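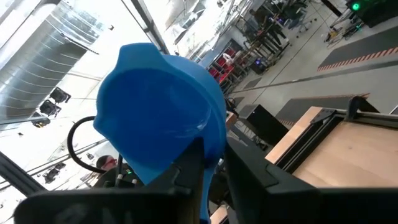 One commenter on the ticket wants to know why anybody would spend money teaching a machine to put away measuring cups when a six-year-old can do it for a cookie, and says to wake them up when it does the whole kitchen.

Fair enough! I'm leaving that comment at the top of the thread and I'll come back to it further down. First the boring part.

Ticket: Cup pickup fails on flat handles, two-arm table
Product: Oko task runner
Site: Grekville
Opened by: me (shop account)
Status: Open, workaround in place
Priority: Medium

What I'm trying to do

We want both arms to clear a set of colored plastic measuring cups off the table and into a bin. Whole job, start to finish, no hands. It's the kind of thing you'd do without looking while talking on the phone. I picked it because it's a real chore with a real end (cups in the bin, done) and because if a machine can't do this one, I don't want to hear about laundry.

What goes wrong

The arm comes down over a cup, the fingers close, the arm lifts, and the cup stays where it was. The run then carries on as if everything went great. The arm travels over to the bin, opens up, lets go of absolutely nothing, and heads back for the next cup. Oko marks the pick as complete. That last part is what bugs me most — I can live with a miss, but I'd like to be told.

It happens mostly when a handle is lying flat on the wood. If the fingers get the handle square on, fine. If they come in a hair high, they close on air or just nudge the cup along.
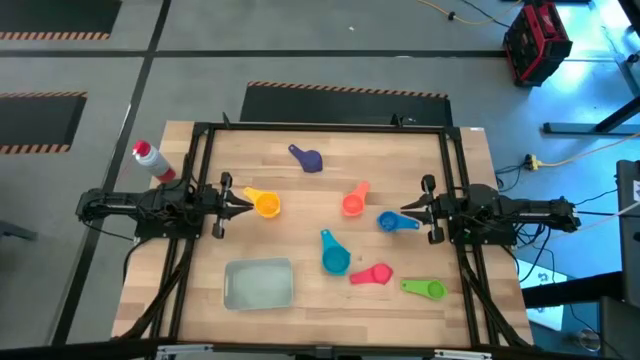

Attachment 2: cups out on the table, bin at lower left.

Log, morning

8:15 — Restarted everything. Homed both arms. Ran the stock task with no changes so I'd have something to compare against. Missed the very first cup. Great start.

8:40 — Swapped which arm goes first, on the theory that one side was out of calibration and the other wasn't. Both sides miss, so there goes that theory. I kind of wanted it to be one bad arm, that would've been an easy ticket.

9:30 — Checked the finger pads. They're the Hoàng ones we put on in March and they've gotten shiny from use. Wiped them down. Slipping got better, but missing didn't change at all, and I should have been writing those up as two separate problems from the beginning. If you're reading this because you've got the same thing: a slip is when the cup comes up and then falls, a miss is when it never comes up. Wiping helps the first one.

10:10 — Support over at Sokcombe asked for the grasp height setting. Mine was at the default. They told me to drop it by 3 millimeters and slow the last bit of the approach. I was nervous about driving the fingertips into the tabletop, so I did it one millimeter at a time with my hand on the stop button. No crunching. At the full 3 it picked up cups it had been missing all morning, and I may have cheered.

11:00 — Found out the hard way that the slower approach setting doesn't save with the task. You have to save the profile too, separately, in the other menu. Could we please get a warning about that? I lost half an hour thinking the fix had stopped working.

Log, afternoon

1:20 — Started a long batch with the new height. 70 picks, split between the two arms, with me resetting the table by hand each time the cups ran out. I moved the cups around on every reset so it wasn't just practicing the same layout over and over.

2:45 — Batch done. 20 failures out of 70. I went through the recordings, and 6 of those were slips. The rest were misses, and nearly all of the misses were handles pointing away from the arm, where it has to reach past the bowl to get at them. I'd love an option that says "just pinch the rim instead," because that's what I'd do with my own fingers.

3:30 — New problem, or maybe an old one I hadn't gotten far enough to see. Once a few cups are in the bin, they start nesting, or half nesting, with handles sticking every which way. The arm lets go at the same height every time, so a late cup can hit the pile, tip, and roll back out. Raised the release point and that made it worse (more bounce!). Lowered it and the fingers bumped the cups already in there.
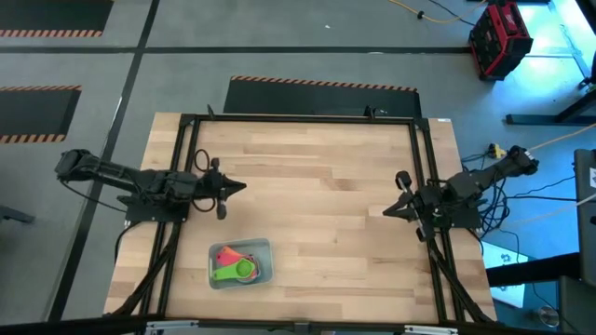 Photo: Oko bench, Grekville

4:10 — What helped in the end was moving the drop spot around. I gave it a short list of places over the bin and it cycles through them, so the cups spread out a little more before they stack. It's not clever at all. It's me deciding in advance where things should go, and the arm following the list. But the rollouts stopped for the rest of the afternoon and I'll take it.

4:50 — Tried the bin in a different spot, closer to one arm. The close arm got quicker and the far one started stretching for it and got sloppy on release. Moved it back.

5:20 — Last run of the day. Shutting down. Settings exported and attached to the ticket.

What I need from support

The pick check is the big one. The motor already knows how far the fingers closed. If they closed all the way there's no cup in there, so please don't mark it complete. I know thin handles make that a close call, and I'd still take a few false alarms over an arm that proudly delivers nothing.

Second, the save warning I mentioned at 11:00.

Third, some kind of second choice when the handle is out of reach. Rim, side of the bowl, whatever you've got. I'm happy to test something half finished on our table, just tell me which version to load and how to get back to the old one if it goes sideways.

Back to the cookie comment

So, can machines do household chores yet? From where I'm sitting: pieces of them, on a table you've set up for it, with a person standing there to reset things. The arms don't get bored, and they'll happily do the same cup all afternoon. But put a handle at an awkward angle and they'll go right past it, and the six-year-old wouldn't. The six-year-old would also notice when their hand was empty.

I'd put shop-floor work a bit ahead of the kitchen. In a shop you get to decide where the part sits and which way it faces. At home the cups are wherever the last person left them, usually under something. Every fix on this ticket so far has been me making the job more like a shop job — a fixed height, a slow approach, a list of drop spots. That's useful and I'm going to keep doing it, but I wouldn't call it a kitchen helper.

And no, I don't think it's a waste of time. The finger height thing would've hit us on spoons, lids, pens, anything flat and thin on a table, and now I know where to look.

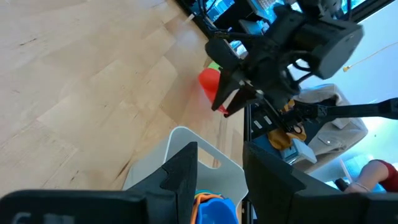
Would you let it put the dishes away at home while you're out?

Not with anything breakable, and not until it can tell when it has missed. Plastic cups with me in the next room, maybe, once the pick check is in.

Update from my side: loaded the profile fresh the next morning to make sure it really saved this time, and it did. Height still set where support told me. I'm swapping the shiny pads for a new pair before the next long batch so slips and misses don't get mixed up in the numbers again. Please leave the ticket open until I've had a chance to run it.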